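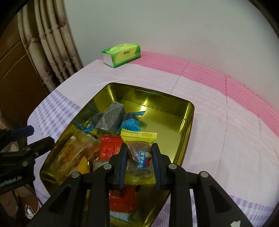
A wrapped candy held above the tray, with a second gripper at the left rim.

Efren Barredo maintains the software that turns recordings from hand-held grippers into training data for the Irko policy stack. Most of his week goes to time alignment and pose tracking, two stages he describes as the place where "a good demonstration gets ruined without anyone noticing." We spoke in April, mainly about version 7 of the pipeline, internally called Karkgate.

Barredo started with the tray. A polished metal surface is a poor background for visual tracking, he said, and the reason is geometric. "A highlight on the wall of the tray moves when the camera moves, but it does not move like a point on the wall. The tracker sees a strong corner, locks onto it, and gets a bearing that is wrong by a few degrees. If enough of your features are like that, the solver will happily agree with them."

In version 6 the answer was a brightness mask. Saturated pixels were dropped before feature extraction. It removed the highlights, but it also removed much of the candy wrappers, and the grasp detector depends on seeing those. Karkgate keeps every pixel and applies the test later. Each feature is tracked over a window of 14 images and checked against the motion reported by the inertial sensor. Features that disagree are given a low weight in the pose solution and left alone for everything else.

"The cloth does most of the work now," Barredo said. "Checks and stitching are very good texture. They are flat, they are matte, and they stay put apart from the creases."

The second problem is knowing when a grasp begins. Jaw width alone is not enough for clear film, which can crumple under the pads while the gap continues to shrink. The old code marked contact at the first drop in closing speed. On wrapped candy this produced labels that were early, and a policy trained on them tended to lift before it had hold of anything.

The new detector, written by Barredo and named Veloso, combines the width signal with a small network that looks only at the region between the jaws. It returns three states: open, closing on film, and closed on the object. "The middle state is the one we were missing," he said. "It is short. In some episodes it is hardly there. But if you merge it with either neighbor, you teach the wrong thing."

Two-handed episodes add a clock problem. Each gripper records on its own, and the streams are joined afterward by a service called Aker, which matches motion seen by one camera against the inertial trace of the other. This works when both grippers are moving. When one of them stays at the rim of a tray for most of an episode, there is little to match. Aker now reports an uncertainty with every offset, and episodes above the limit are held for manual review.

The current set has 3016 episodes. Barredo would not give a success rate for the policy trained on it, saying the evaluation script was still being changed. He was more willing to discuss what fails. Transparent packets remain the worst case, as their outlines shift with every reflection and the segmentation model tends to split one packet into several.

"I would like to fix that in the planner," he said. "Let it choose a grasp on the sealed edge, where the print and the color are stable. At the moment it aims for the center of whatever mask it is given."

That change is not scheduled. The next release covers the review tool, which still loads a full episode into memory before it shows the first image.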